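Clerton Orchard Names
A list of local apple and pear names, with where each one was heard or found

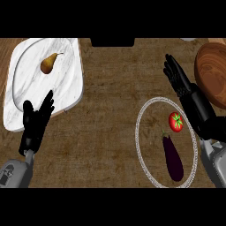 What this is

A set of plain text tables recording the names people in and near Clerton have used for apples and pears. It covers names only. It is no guide to growing, and it will not tell you what the tree in your garden is. Many of the names belong to fruit that was never entered in any printed list, and a good few belong to the same fruit under different names in different lanes.

The tables were put together by Manju Goel and Siwan Gough from recorded talks, farm sale notices, show schedules and labels copied from old jars and store trays. Manju did most of the typing. Siwan did the talks and all of the Welsh spellings.

Version 2, dated 2018-03-02. Version 1 was passed round as a spreadsheet and should not be used any more, as the place codes in it were wrong from the Zovcombe rows onwards.

What is in the folder

names.csv — the main table, 185 rows, one row for each name as it was given to us
sources.csv — where each name came from
places.csv — the short codes used for parishes, farms and lanes
links.csv — pairs of names that we think mean the same fruit
talks/ — typed extracts from the recorded talks, one file per talk
notes.txt — loose remarks that fitted nowhere else
README — this file

All files are UTF-8. The tables use commas, with double quotes round any cell that has a comma inside it. Some older spreadsheet programs will spoil the accented letters if you open the file by double-clicking. Use the import menu and pick UTF-8 by hand.

Columns in names.csv

id
A number with no meaning. Numbers are never used again once a row has been taken out, so there are gaps.

name
The name as spoken or written, with the spelling kept. If a speaker said it two ways, both are given with a slash between them.

name_plain
The same name in lower case with no accents or apostrophes, for searching.

fruit
apple, pear, or unsure. Crab apples are under apple. Quinces and medlars were left out of this version.

use
What the source said it was for: eating, cooking, cider, perry, keeping, stock. More than one is allowed, split by semicolons. Empty means the source did not say. Please do not read an empty cell as "no use".

season
Early, mid, late, or a month if one was named. September turns up far more than any other month. We think this has a lot to do with the date of the Clerton show and less to do with the fruit.

look
Any words the source used for size, colour or shape. These are quoted and were not tidied up. "Like a fist" and "dirty gold" are both in there.

place
A code from places.csv.

source
A code from sources.csv.

sure
How well the name is supported, from a to d. See the next section.

How sure we are

a — two or more sources with no link between them
b — one written source, read by one of us from the original
c — one spoken source, heard at first hand
d — second-hand, or copied from someone else's notes

The letter is about the name. It says nothing about whether the fruit was a separate variety. A row can be marked a and still be nothing more than a local word for a pear sold all over the country.

Rows marked d were kept in because several of them later moved up to c or a. If you are making a map or a count, you will probably want to drop them.

How the names were gathered

Talks were held in people's homes or in the reading room at Clerton. Each speaker was asked the same opening question, which was what fruit trees they remembered from the place where they grew up. After that the talk went where it liked. Names were never read out to speakers to see if they knew them, except at the very end, and any name agreed to in that way is marked "prompted" in the source table.

Sale notices and show schedules were read in the bound newspapers. We did not go through every year. The years we read are listed at the top of sources.csv, and a missing year means it was not looked at.

The Kakakhel papers deserve a line of their own. This is a box of nursery letters and price lists lent by the Kakakhel family, who ran a tree and seed business on the Zovcombe road. The lists give names and prices but hardly ever a description. They are the only source for most of the perry pears. The box has gone back to the family, and we hold copies of the lists but not of the letters.

Spelling

We kept what we found. "Bergamy", "Burgamy" and "Burgamot" are three rows, joined in links.csv. Where a name was only ever spoken, Siwan chose a spelling by ear and marked it with an asterisk at the end. Anyone who knows the name from their own family is welcome to tell us we have it wrong.

Welsh names are given in Welsh, with a rough English meaning in notes.txt where there is one. Some are half and half, and those were left half and half.

A few names are rude. They are in the table.

Links between names

links.csv has four columns: id_1, id_2, reason, and who made the link. The reasons are:

said — a source told us the two were the same
spelling — one looks like a slip or a variant of the other
look — the descriptions match and the places are close

Links marked "look" are weak. Manju would have left them out and Siwan wanted them in, so they are in and easy to filter. Links do not carry on down a chain. If the first is linked to the second and the second to the third, we are not claiming anything about the first and the third.

Known problems

The area is uneven. Clerton itself is covered well, Zovcombe fairly well, and the hill farms hardly at all.

Pears come off worse than apples. People remembered a pear tree by where it stood ("the one on the dairy wall") and often had no other name for it. We only made a row if the name was used by more than one household, so "the wall pear" is in and "Gran's pear" is not.

Place codes for farms that changed their name follow the later name. The earlier one is in the remarks column of places.csv.

Rows 61 to 66 came from a single sheet of paper with no heading. The handwriting looks the same as in the Kakakhel lists but we could not show that it is, so the source is given as "loose sheet".

The season column mixes picking time and eating time. With keeping pears these can be months apart. We noticed this too late to go back and ask.

People in the data

Speakers are shown by a number. Their names and addresses are not in this folder and will not be shared. Some talks mention neighbours by name, and we have put initials in those places. Two speakers asked for their talks to be taken out after version 1. The extracts have been removed, along with any names that rested on them alone.

If you think you can tell who a speaker is, please keep it to yourself.

Using the tables

You may copy, change and print the tables for any purpose, so long as you say where they came from. The talks are different. Those may be read and quoted in short pieces, up to 100 words at a time, but not reprinted whole. For anything longer, ask first and we will ask the speaker or the family.

A wording for credits:
Goel and Gough, Clerton Orchard Names, version 2.

Please give the version. Row counts and codes will change again.

The tables have been loaded into Skostirine, the parish index program, without trouble. Set the text length for the look column to the largest size it allows, or the longer quotes are cut short with no warning.

Changes since version 1

Place codes corrected for all Zovcombe rows
Kakakhel price lists added
sure column added
"cider/perry" split into two separate uses
Double entries for Hanging Court and Hangdown taken out — they were kept apart in one place only, where the speaker was clear they were different trees
Spelling of three Welsh names corrected
notes.txt added

Still to do

Read the remaining show schedules
Visit the hill farms
Split season into picked and eaten
Decide what to do with plums. There are plum names on nearly every tape and at present they are only in the typed extracts.

Sending corrections

Write to either of us care of the reading room, Clerton. Give the row id, what is wrong, and how you know. "My father always called it that" is a perfectly good source and will be entered as a spoken one. If you are sending a new name, it helps to have the place, the fruit, and when you last heard it used.

Please do not post us fruit.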